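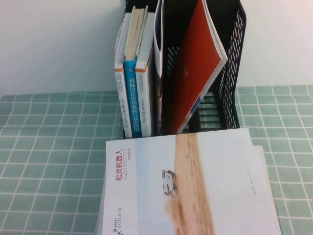 How does a late-night host get a nervous guest to loosen up? Huệ Lã walks them around the parking lot first, and she lets them complain about the traffic.

I got her on the phone for 60 minutes and we spent half of it laughing. She books guests for the Kultska show, the one where famous people ride a city bus with the host and try to order lunch from it. "The big stars are easy," she told me. "It's the ones who say they're fine that I worry about!"

Her favorite so far is Ekrem Canpolat, the soap actor, who (I swear) sang to a bus driver for two stops. "We had 639 comments on that clip before I'd finished my coffee," she said. "Half of them wanted him in a comedy."

So is he coming back? "I've asked. He wants a window seat."

The next season starts filming in January, and she's still working on the singer Ro-un Heo, who gets carsick.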